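Plollwood Notes: A Counter for the Alcove

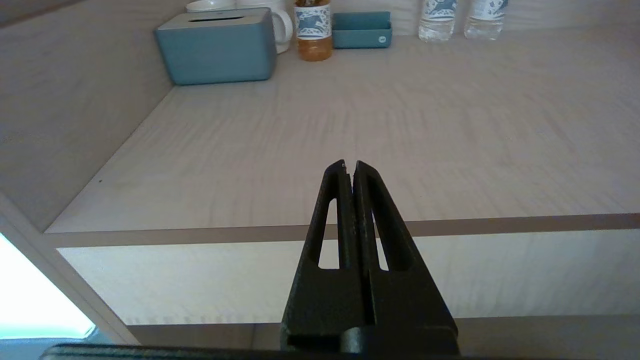 The pale counter top, with its darker edge running along the front.

Those of you who come in through the side door will have noticed that the old brown sideboard has gone from the craft room. It served us for longer than anyone can remember, and it went out in April with a good deal of grunting and one pinched thumb (Octavio Zúñiga's, now healed, thank you for asking!). In its place we have a light, whitewashed unit with a flat top and a tall side panel on the left, and I must say the whole corner feels friendlier for it.

We went back and forth over the color for weeks. Filipa Amaral wanted something darker that would hide the tea rings, and I was leaning her way until Brenda Carrasco brought in a sample board and stood it up in the morning light. The grain is faint and streaky, beige in one place and gray in another, and it went so nicely with our walls that even Filipa gave in. She did ask for the strip along the front edge to be a brownish gray, so she got her bit of dark after all, and I think it finishes the thing off very well.

Now for a few housekeeping matters. Please wipe the top with a damp cloth and a drop of plain soap, going along the grain, and dry it when you're done. No scouring pads, please, and no bleach. Hot glue guns need to sit on a tile, and there are 4 of these in the drawer by the sink, along with the good scissors. If you spill paint, get to it right away and don't be shy about asking for help.

Dale Arsenault still has the old sideboard in his garage and would be very glad to see it go to a good home. It's 53 inches long, heavier than it looks, and needs two strong people and a van. He isn't asking any money for it, though he wouldn't say no to a pie.

The quilters are back in the craft room next week at the usual time, and Soledad Iturra is bringing the batting.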